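**Packing room is bringing in robots for the snack boxes. What does it change for the people already there?**

*Posted by Märta Holmgren*

Hello all, first time asking anything on here so please be kind! I've worked at Grenwood for 6 years, packing mixed snack boxes for offices and schools, and in June the company told us that a picking line from Plokmont is coming in. There are 10 of us on my shift and we've been promised that all of us stay on, which I do believe, because our manager isn't the sort to say it otherwise. But the notice says our roles will "move towards teaching, checking and exception handling", and I've read that sentence over and over with my cup of tea and still couldn't tell you what I'd be doing at two in the afternoon.

At the moment three of us spend half a shift with the hand-held grippers, picking up packets the way we normally would, so the robots can learn from it. I don't mind it. It's slower than hands, of course, and a glossy packet wants a bit of a feel for where to close on it.

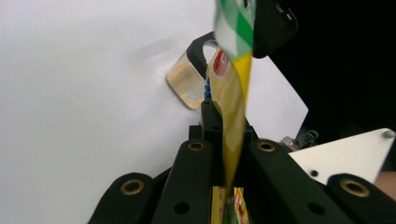
Ebbe Kristiansen asked me over lunch whether I wasn't just training my own replacement, and I laughed, but it's stayed with me on the drive home ever since. Has anyone been through this? Did the work get better or duller, and is there anything you wish you'd asked for at the start?

---

**Kerstin Eklund**

Hi Märta, and welcome! We went through something very like it at Rusum, with tea and biscuits instead of snack boxes, so I'll tell you how it went for us and you can take whatever's useful.

The first months were the odd ones. The line would stop for the silliest things (a packet with a fold in it, two wrappers clinging together) and one of us would walk over, sort it out and press the green button. It sounds easy, but you can't settle into anything when you might be called at any moment, and I went home more tired than I ever did from packing. My shoulders, on the other hand, are much better than they were, and I wouldn't go back to lifting full cartons all day for anything.

What I'd ask for, while they still need your goodwill:

- Your new job title and pay grade in writing before the line starts.
- A proper rotation. We do 3 hours on the line and then swap, and it made a world of difference.
- Time on the gripper work counted separately, so your packing rate doesn't look poor beside everyone else's. Ours was muddled for weeks and it caused some very hurt feelings.
- Somebody on the floor who can change the settings. We used to ring the supplier and wait.

The thing I miss is the talking. When you pack side by side you chat all day, and now we're spread along the line with a good few metres between us. We asked for our breaks to be at the same time again and got it, so do ask!

As for training your replacement, I can only say that everyone on my old shift who wanted to stay is still there, but they haven't hired anyone new either. I think it's fair to be a bit uneasy about that.

---

**Tyra Söderlund**

Ask for the pay thing in writing. Dalen said "same grade" to us and then it was same grade minus the packing bonus.

---

**Embla Solberg**

I'm on the other side of this, as a shift lead, and I'd add one small thing to Kerstin's lovely long answer. Keep your own notes on which packets give trouble and how you'd pick them up. Our line does 1,000 boxes on a good day and a fair share of that came from a packer's notebook, which finally got her the trainer's rate after we'd pushed for it at two reviews. Date the pages and put your name on them. Happy to send you the wording we used for the role if you message me, Märta, although it's written for a smaller site than yours so you may need to change the hours.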